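Windows and Daylight: The Bianchini Building Gallery

Published 25 February 2022

The Bianchini Building has served as the main working premises of the Ondska Institute since its conversion from a textile warehouse. The windows are among the features that visitors ask about most often, and this gallery has been prepared by the Office of Buildings and Grounds to accompany the survey of the building's glazing. It is intended for staff, tenants and members of the public who wish to know more about how the windows are arranged, how they are cared for, and what is planned for them in the coming year.

The survey recorded 318 window openings across the main block and the Minda Wing. Of these, 160 face the inner court and the remainder face the street or the service yard. The oldest openings date from the warehouse period. Others were formed or enlarged during the conversion, when the storage floors were divided into offices, teaching rooms and workshops.

Several patterns of window are in use. The street side keeps the narrow upright openings of the warehouse, which are protected under the local conservation order and may not be altered without written consent. The court side was treated more freely. In many rooms there the architects specified wide panes set one above another, with dark bars between them, so that daylight would reach as far as possible into deep floors that had been built for storing cloth.

Daylight on the court side is strong for much of the day. Occupants of these rooms have reported glare on screens and fading of printed materials kept near the glass. The Office has measured light levels in a sample of rooms, and the results will be used to decide which rooms receive new blinds first.

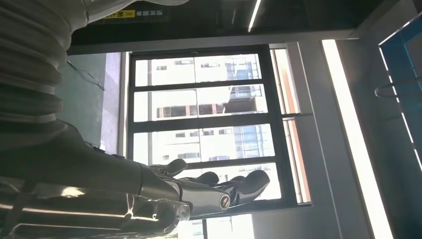
Dark-framed window divided by three horizontal bars, with the thickest between the second and third panes. A white multi-story building stands outside in bright daylight.

The buildings that surround the court have a considerable effect on the light indoors. Pale outside walls reflect daylight into rooms that would otherwise depend on electric lighting, and for this reason the Institute has agreed with its neighbors that the walls facing the court will continue to be painted in light colors. The agreement is reviewed whenever either party applies to carry out work on its outer walls.

Care and Cleaning

Windows are cleaned inside and out under a contract with Brenivum Building Services. The outside of the glass on the upper floors is reached from the roof by trained operators, and the ground in the court beneath them is closed while they work. Notices are posted at the court doors in advance. Occupants are asked to clear window sills before the cleaning team arrives and to keep all opening sections closed until the notices have been removed.

Frames are inspected once a year. The inspection covers paint, seals, hinges and catches, together with any sign of water entering at the sill. Dark paint absorbs a good deal of heat in summer, and the finish on the sunnier side of the court wears sooner than elsewhere. Seven frames were repainted following the last inspection, and two openings on the third floor of the Minda Wing were fitted with new seals.

Items should not be fixed to the glass or to the frames. Adhesive hooks and tape damage the paint, and film applied to a single pane can cause the glass to heat unevenly and crack. Departments that require shading or privacy should apply to the Office, which holds a stock of approved blinds and will arrange for them to be fitted.

Planned Work

A program of glazing repairs will begin in September, starting with the court side of the main block. The first stage covers 100 openings. Existing frames will be kept wherever they are sound, and new glass will match the old as closely as current standards allow. The width and spacing of the bars will be maintained so that the appearance of the court is unchanged.

Rooms will be taken out of use one at a time. Department heads will receive a schedule before the work begins and should inform the Office of any equipment that cannot be moved or that must be protected from dust. Temporary desks will be available on the ground floor of the Minda Wing.

Drawings of the existing windows, including full-size sections of the frames and bars, may be consulted in the Institute's records room by appointment. Copies can be supplied for study purposes on payment of the usual fee. Requests for permission to reproduce material from this gallery should be sent in writing to the Office of Buildings and Grounds, Ondska Institute, stating the title of the page and the intended use.

Related pages: Stairs and Landings; The Minda Wing; Court Paving and Drainage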